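July, evening

Spent the morning on the timestamp problem and I think I have it now. The left gripper stream was running 40 ms behind the head camera, and the right one was fine, so every two-handed episode had the hands slightly out of step with each other. I had been blaming the pose tracker. The cause was a buffer in the Semari driver that fills up before it hands over the first frame, and only on the port the left side uses. I set the buffer to 2 frames and the offset went away. I reran the alignment check on 15 old episodes and corrected them with a constant shift. Four of them still look wrong. I put those in a separate folder and will look at them when I am less tired.

After lunch I went back to the basket task. The Havness policy does well on boxes and cans and badly on anything soft. With greens it closes too early, before the jaws are down in the pile, and then lifts nothing. I want the demonstrations to show a slower approach and a later close.

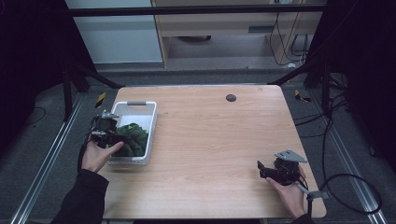
Greens in the basket, one gripper in each hand.

The basket walls are a problem for the planner too. The collision model from Baird treats the slatted sides as solid, fine for the outside, but it also pads the inside, and the padding leaves very little room for a gripper to go down at an angle. I cut the padding in half for the inner faces. The planner found a path on the first try in simulation. I have not run it on the arm.

The viewer crashed again when I scrubbed backward through a long episode. I wrote down the steps this time and filed it with the Hunholm people.

Training job started at 4. Loss was dropping normally when I left. I forgot to turn on the evaluation hook, so there will be no success numbers until I run it by hand in the morning. Also need to rename the calibration files, which still have last month's prefix, and buy more cable ties.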